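Quick one — dough resting, kettle on

5 December 2024

Right. I have exactly one rise's worth of time to write this so it's going to be bitty. Sorry in advance. Flour on the keyboard already.

So December in the bakery. We said last year we would cap the orders. We did cap the orders. Then Iqra Kakakhel rang and asked if we could do the bread for the Trerneo winter supper, and I like Iqra, and I said yes before I'd looked at the book. 40 loaves. On top of the mince pies, on top of the stollen, on top of two birthday cakes for people whose parents really should have thought about it.

And it's the stollen I want to talk about, because I've changed the recipe and some of you are going to have opinions.

Old version — fruit soaked overnight in rum, big rope of marzipan down the middle, loads of icing sugar. Fine. Lovely. But it went dry by day four and I was fed up of pretending it didn't. New version, fruit soaked in strong tea and orange juice with just a splash of rum at the end, more butter, and a bit of the flour cooked up into a paste with milk first. Same trick I use for the soft rolls. Stays soft for ages. I had a slice after 13 days (for science) and it was still good with a cup of tea. 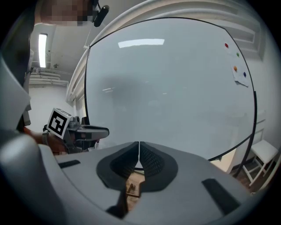
The bake order is where it all comes unstuck if you let it. Stollen wants a gentle oven, bread wants it roaring, and the mince pies sit somewhere in between and sulk. So the plan is loaves first while it's properly hot, then let it drop, pies, then stollen last when I can leave it alone. I need this written up somewhere big. A wide whiteboard on a stand like that one, with little coloured dots up in the corner, red, green, orange and blue, would do me nicely — a colour for each bake and no more squinting at the back of an envelope. At the moment it's all on envelopes. One of them had egg on it and I lost the whole of a morning's timings.

Marzipan. People ask. I make it, yes, and no it isn't hard, it's ground almonds and sugar and egg and a drop of almond essence and you squish it together. Go easy on the essence. I once did a batch that tasted like a chemist's. Still sold it to my brother.

Then the cake boxes. Oh the cake boxes. Ordered from Vellow in good time, felt very smug, opened the parcel and they're the 4 inch ones. Cupcake boxes. I need ten inch. So that's been a phone call, and another phone call, and someone very nice at their end who says the right ones are coming.

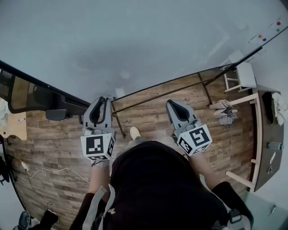
Which means if you're collecting early, your cake is coming home on a board with cellophane round it and a ribbon. It'll look pretty. Just don't put it on the car seat. Footwell, always the footwell, and drive like your gran is holding the soup.

Nikau Tapsell is back on the counter for the month, thank goodness, and he's taken over the order book becuase my handwriting has been described as a health risk. If you ring and a cheerful man asks you to spell everything twice, that's him. Be nice, he's also doing the washing up.

Couple of bits while I remember —

Last orders for stollen close when the book's full, and it's nearly full. I'm not being dramatic.

Mince pies you don't have to order. Just turn up. Earlier is better.

No sourdough at all in the week of Christmas, I can't do it and sleep as well. The starter is going in the fridge and I'm going to bed.

Gluten free brownies yes, gluten free stollen no. I tried it 2 ways and both came out like a doorstop. 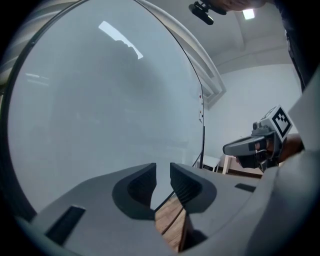 Big round mirror, ceiling light shining in it.

My own tree isn't up yet, by the way. The box of lights is in the hall where I fall over it every night. Every year I say I'll do the house before I do the shop and every year the shop gets the nice garland and we get whatevers left, usually on about the twentieth, usually with a mince pie in one hand.

Timer's going. Dough's up to the top of the tub and looking at me. I'll put the full stollen recipe on here once I've typed it up with proper weights, at the moment it says "butter, more than that" in the margin and that's no good to anyone.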